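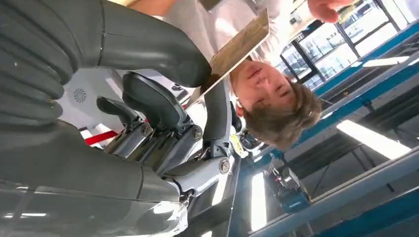 The Understudy

Twelve lines. That was the whole part. Aino had them on the back of an envelope, and the envelope was in her other coat, and her other coat was at Kellham with her mother.

"You don't need it," Kamil said. He was eating crisps in the director's chair. He was the director, so fair enough.

"I do need it."

"You said them perfectly on the train."

She had. Out loud, to a woman with a bicycle. But trains are easy, no one on a train is waiting for you to be good.

Forty minutes to go. Less. The dressing room at the Eskola had one mirror and five people wanting it. Jamshid had got there first and was drawing himself a scar. He'd drawn it on the left cheek last night and the right cheek the night before.

"Left," said Aino.

"My left or yours?"

She went out into the corridor. Pipes. A fire bucket. Somebody's bike helmet. She said the first line to the fire bucket and it came out all right. Said the second. Then nothing, a hole, then the fifth.

Her phone went. Hilkka.

"I've got your coat," said her mother.

"I know you have."

"There's an envelope in it. Is it the gas?"

"Mum. Turn it over. Read me what's on the back."

A long rustle. Her mother putting her glasses on, taking her time, the telly going in the background. "It says, I was at the harbour when they brought him in. Is this for the play?"

"Yes. Keep going."

"It says, he had no shoes. Oh, that's sad, Aino. Who had no shoes?"

"The brother. Keep going."

So Hilkka read. She'd never acted in her life, she'd worked at the ferry office at Skelto until they shut it, and she read the way she used to read the timetable over the tannoy, flat, every word the same weight. I was at the harbour when they brought him in. He had no shoes. I asked them for his shoes and they said what shoes. No tears in it at all. Aino stood there with her forehead on the wall and the hair came up on her arms.

For six weeks she'd been doing it with tears.

"Read it again," she said.

"The whole thing?"

"From the harbour."

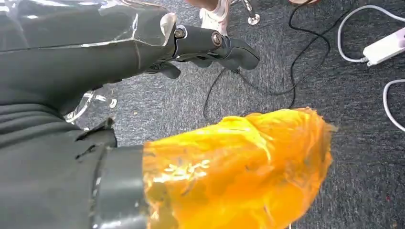 Eetu Tuominen had the lead, and Eetu had been on television. 2 episodes of something about vets. He was nice enough but he stood very near you when he spoke and he had opinions on pauses.

"Tonight I might hold it," he told her in the wings. "After your shoes line. I might hold it for quite a while, so don't panic."

"All right."

"Just stay in it. Stay crying."

"I'm not going to cry," Aino said.

He looked at her. The lights were going down, she could only see one side of his face. "But you always cry."

"I know."

"Does Kamil know?"

Kamil did not know. Kamil was at the back with the rest of his crisps. There were 41 people in, out of 100 seats, and one of them was meant to be from Hudness, the agency, though they'd been promised that before and it had been someone's uncle.

Music. Jamshid went on with the scar on the wrong cheek. Somebody laughed, not unkindly.

Then it was her. She walked out in the thin cardigan and the floor was colder than at rehearsal, she could feel it through her soles. She found her mark. She looked at the exit sign and thought about the ferry office -- the hatch, the little microphone on its bendy neck, her mother leaning in to say the 6.15 was cancelled and no, there would not be another.

"I was at the harbour when they brought him in," she said.

Flat. Every word the same.

Someone at the front stopped unwrapping a sweet.

She went on. She didn't drop one. When she got to the shoes she said it to Eetu, straight at him, like a fact about the tides, and waited for him to hold his pause, his big long telivision pause.

He didn't hold it. He came in early. His voice had gone high and odd and he got the next line slightly wrong, and his eyes, she saw, were wet.

Afterwards Kamil came round the back with salt on his jumper. He stood in the doorway of the dressing room and opened his mouth and shut it.

"Who told you to do that?" he said.

Aino was looking for her other shoe. "My mum," she said. "Can someone give me a lift to Kellham? I've got no coat."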